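How Does a Robot Learn to Fold Trousers?

Hello again! I'm Marloes, and my job is a bit odd. I fold clothes so that robots can learn how to do it.

Think about how you learned to tie your shoelaces. Somebody probably showed you, and then you had a go, and it went wrong, and they showed you again (and again!). Robots that learn need showing too, only they need a LOT more goes than you did. Each go that we save is called an example.

So we do the job with grippers, one in each hand. A gripper has 2 fingers that pinch, a bit like salad tongs. While I fold, a camera on the gripper films what the fingers are up to. My best Saturday so far was 18 pairs of trousers before lunch, and my arms were like jelly!

Our Niklow project has 979 examples now, and nearly 700 of them are clothes. We try to make them all a bit different – thick trousers, thin trousers, big beds, small tables. If the computer only ever saw one pair of jeans, it would get in a terrible muddle with your school jumper.

The wonky ones can be useful too. My friend Tiina watches them all back and writes down which folds went well and which didn't, and the computer learns from her notes as well.

Have a go at home! Try folding a T-shirt using only a finger and thumb on each hand. It's much trickier than it sounds.
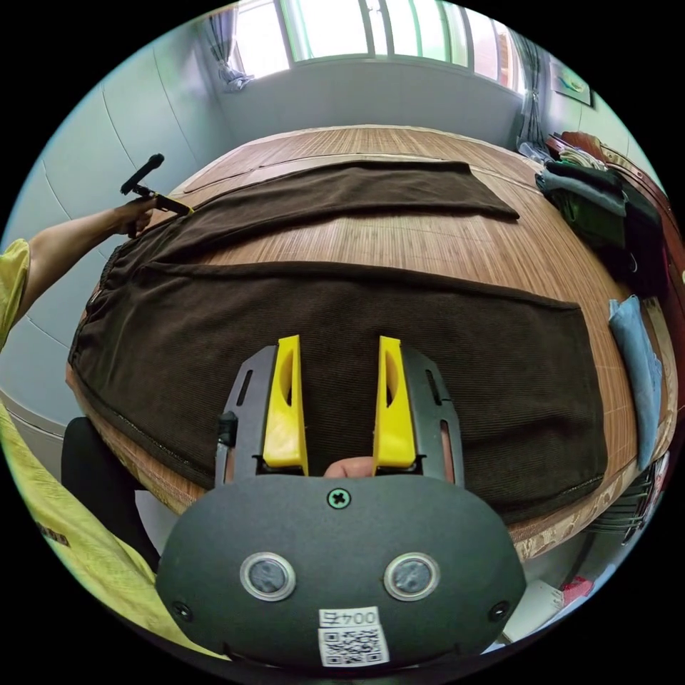

Folding brown trousers on the bed with a gripper in each hand.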